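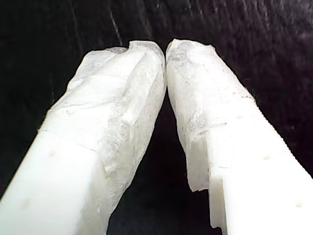

**Witton small-parts sorting, progress report for November**
Prepared for the Haverford grant office

Work this month was on the divided trays for mixed small items. The grant covers tray purchase, labels and the time needed to move stock out of the old bins. Spending to date is $614 against an approved $2,000.

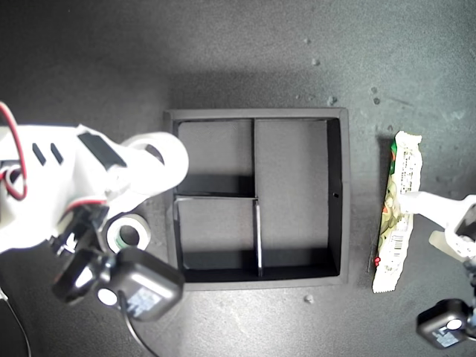

*Word count: 254*

**Trays**

We settled on the square black tray with three compartments: two small ones on the left and a tall one running the full height on the right. Otex delivered 34. One had a cracked corner and went back, leaving 33 for use. Replacement is due with the next order at no charge.

The small compartments are for rings, caps and similar parts. The tall one is for anything long, and wrapped items such as snack bars go there too.
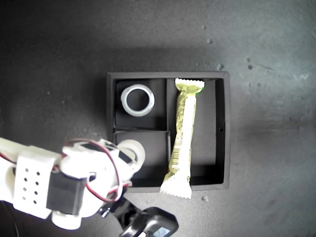
Length is still a problem. A full-size bar does not always lie inside the walls, and an end that sticks out catches when trays are put side by side on the shelf. We asked Otex for a price on a longer tray with the same divider layout. Until we have it, long items go in last and trays holding them stay on the top shelf.

**Labels**

The Prustik label sheets arrived late and are the wrong width for the tray rim. We trimmed the first set by hand. A narrower sheet is on order and the cost is within budget.

**Open question**

The lower-left compartment has no fixed use. We had planned to keep it for returns. 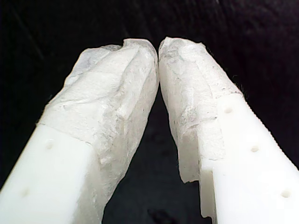
Witton stores replied that returns should stay out of the trays altogether, as they need to be checked before going back on the shelf, and asked for the space to be used for spare caps. We will try it that way through the end of the month.

**Next period**

- Move the remaining bins to trays
- Fit the narrower labels
- Send the Otex quote to Haverford for approval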